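December 2018

Back on the customs paperwork model this morning, with a pot of tea and the draft withdrawal text open in too many tabs. I'd promised myself I'd leave the Irish border section alone until the new year, and of course that's exactly where I ended up!

Quick recap for anyone picking this up cold. We're running the made-up trader, Kasow, through the version of the backstop that was agreed in text, and then through the no-deal version. Kasow sends 4000 consignments a year north to south and does all its own forms. Under the backstop it fills in next to nothing at the land border (lovely). Under no deal it needs a declaration for every single load, and our old sheet from June had it paying for only half of them. My mistake, I'd copied the Garent column across and never changed the formula. Fixed now, and the total looks a lot nastier.
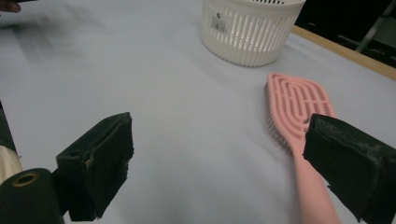
Garent still looks fine to me, but Zürcher reckons I'm being far too kind to the politicians, and that a joint committee with the final say over disputes would take five months to agree on a lunch menu, never mind a tariff. Fair enough. I've put in a slow version where every dispute takes eight months and a quick one where it takes two, and we can argue over which is dafter when the group next meets.

Other bits while I remember:

The Plestano folder has two copies of the protocol annex in it and they don't match. The shorter one is the older one, so please don't quote from it.

I haven't touched services at all. It's a swamp and I'd like a clear run at it.

If the vote in the Commons gets moved again, don't rename the files, just add a note at the top of the sheet. Last time I spent half an afternoon hunting for a tab that had been called three different things.

Next job is rerunning Garent with the slow disputes switched on.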